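**On Buying Other People's Clutter**

August 12, 2019

Vendors of household robots have long demonstrated their products on clean tables. The Treltetti service, offered by Waller since May, takes a different course. Subscribers receive records of ordinary rooms in which a person, holding a gripper by hand, works at the tasks a machine is later expected to learn. The basic plan covers 27 homes and 1239 sessions.

Our institute reviewed 19 of those sessions, all of them table clearing. 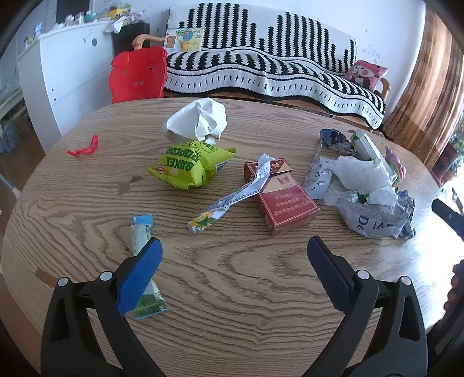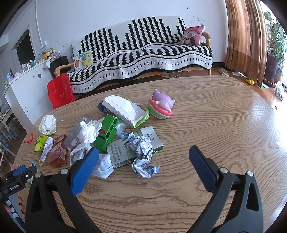 *Treltetti, table clearing: the hand-held gripper over an oval wooden table with wrappers, tissue and a blister pack.*

The principal merit of the service lies in the difficulty of its material. A crumpled tissue has no fixed shape, and a thin wrapper strip offers very little to hold. A toy on the same table presents a question of judgment as well as grip: it should presumably be kept. Leone, the competing kit, supplies 1000 sessions with molded blocks and leaves that question aside.

We have two reservations. The written task notes are thin -- several sessions give no rule for deciding what counts as trash -- and the license does not permit subscribers to correct them. Waller should amend both before the next renewal. Institutions with modest budgets may reasonably wait until it does.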